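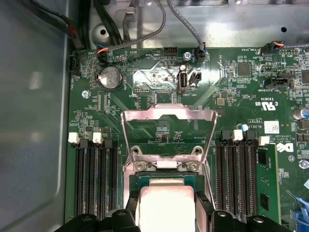
Chapter 5
Automated Assembly and the Work Around It

5.1 Introduction

Assembly was for many years the part of electronics manufacture that resisted automation at the level of the finished unit. Bare boards have been populated by machine for decades, but fitting a board into its chassis, inserting the processor and memory, and connecting the cables remained manual tasks. The parts differ in shape and stiffness, and many of them are easily damaged. A processor must be lowered squarely into its socket with the retention frame open. A memory module has to be pressed home until its latches close. A cable has no fixed shape at all.

This chapter deals with what happens to a workplace when some of these tasks pass to a robot and others do not. It uses one case throughout, the server refurbishment plant at Tosville, where 110 people were employed when the first robot cell was installed in July. A second plant, at Flevirley, is used for comparison in Section 5.4.

5.2 Dividing the task

The unit of analysis in this chapter is the work element: the smallest step that can be given to one operator or one machine without handing over a part half-fitted. The assembly procedure at Tosville contained 226 work elements before the cell was built. Each was assessed under two headings.

Access. Can the gripper reach the position without touching neighbouring parts? Processor sockets are often flanked by memory slots, so the width of the fingers matters as much as their reach. The order of work may have to change to leave room.

Tolerance. How far can the part be out of position before damage results? Socket contacts allow very little error. A screw entering a chassis hole allows more, provided the driver can yield slightly.

Elements that passed under both headings went to the cell. Cable routing failed under the first and stayed with the operators – as it did at Flevirley, where the chassis was larger.

5.3 Effects on the operator

The usual account of automation describes jobs as lost or kept. At the level of the work element the picture is less simple. Operators at Tosville kept their posts, but the content of the posts altered. Time once spent on insertion was now spent on loading trays, clearing stoppages and inspecting sockets. The pace of the bench came to depend on the cycle of the cell, and operators reported that short waits were more tiring than steady work.

Pay grades were slower to change. Clearing a stoppage requires some knowledge of the control software, known at the plant as Messina, yet the grading scheme still described the post as bench assembly. The scheme was revised after 2 years. Exercise 5.1 asks the reader to draft a revised description for one such post, using the element list in Table 5.2.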